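Section 4: Teaching the planner where things are

If you've got through section 3 you should have Mutgate running, both arms answering, and a green tick next to the camera feed. Well done, that was the dull bit! This section gets you from "the arm moves" to "the planner knows what it's moving towards", and I do it the same way every time, on the desktop PC cell, with the tower on its side and the panel off. I'll assume you're doing the same. If your part is something else, the steps still hold, you'll just have different names in the parts list.

You'll need the Waltier calibration file from section 2, your parts list, and a cup of tea for step 5 (it takes a while).

1. Open the Cell tab and load your calibration file. Mutgate will show two numbers at the bottom of the window, the tool offset and the camera offset. If either says "default", stop and go back to section 2. I once ran a whole afternoon on defaults and spent the next one wondering why every pick was off to the same side.

2. Set the speed limit to 60 mm per second. The box is under Limits, on the second row. You can put it back up when you've finished the section, but please don't do it before.

CAUTION: The limit only applies to moves sent from the planner. Jogging by hand from the pendant ignores it completely. Keep one hand near the stop button whenever the tool is inside the case.

3. Jog the arm to a viewing pose over the part of the case you care about. For us that's the CPU socket, with the bracket up so the contacts show. Leave room to see past the gripper, and have a look at where the cable on the forearm goes as you come down, as the planner knows nothing about cables unless you tell it (see 4.3).
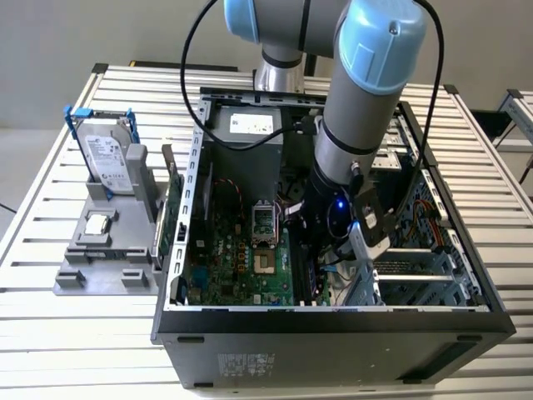 Figure 4-1. Arm reaching into the open case, with the CPU and the hard disk in the parts fixture on the left.

4. Press Capture. You get a point cloud, and it'll look awful. Don't panic! Shiny metal always comes out as a sort of torn curtain, and the retention bracket and the drive bays are the worst for it. Move the arm a little, press Capture again, and Mutgate will merge the two. Two captures usually do me. If you need more than four, I'd look at your lighting.

5. Press Build scene. My last one came to 1557 boxes before clean-up, and 1406 after. Yours will be different, and the figure itself doesn't matter much, only that it goes down when you press Clean. If it goes up, you've got the old scene still loaded underneath (File, New scene, and start again from step 4, sorry).

6. Name your frames. Click a spot in the cloud and type a name. I use plain ones: socket, ram_left, ram_right, fixture_cpu, fixture_ram. Uliana Koval wrote the part of the planner that reads these, and it's fussy: lower case, underscores, no spaces. A capital letter won't give you an error, it'll just quietly skip the frame.

Note: name the fixture slots too, even the ones you aren't using today. The planner treats an unnamed slot as a solid lump and will take a very silly route over the top of it.

7. Attach the part. When the gripper is holding something, the planner has to know, or it'll plan for empty fingers and clip the side of the case with whatever's in them. Close the gripper on the part, go to Tool, Attach, and pick it from the list. For a RAM module held flat between the fingers, choose "ram, horizontal". The outline on screen should grow to match. If it's sticking out at the wrong angle, press Flip once.
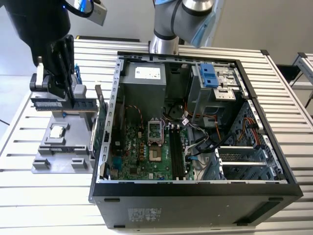 8. Press Plan, and watch the preview before you do anything else. I play it through twice, once from the front and once from the side. You're looking for the held part passing through the chassis wall (bad), and for the second arm's outline turning red (also bad, it means the two arms want the same bit of air).

9. If the preview's clean, press Step. Don't press Run yet. Step stops at each waypoint and waits for you, and you want that on the first go.

4.1 When the plan fails

"No path found" nearly always means the margin is too big. The Jögi solver starts with a margin that suits a big open cell, and the inside of a PC case is anything but. Open Limits, bring the margin down a notch, and plan again. Don't set it to zero, even for a quick test.

"Frame not reachable" is more often a tool problem. Check that the right gripper is picked under Tool, then check the frame isn't upside down. The blue axis should point out of the case, towards you.

4.2 Saving

Save the scene and the frames as separate files. Mutgate offers to bundle them and I'd say no, as you'll rebuild the scene each time the case is moved but you'll want to keep your names. Mine live in the Hisora folder next to the parts list.

4.3 Cables

Go to Scene, Add keep-out, and drag a box over any bundle you don't want touched. Be generous with the size. Loose wires hardly show up in the cloud, so don't wait for the software to find them for you. Save again when you're done, then carry on to section 5 for the insertion settings.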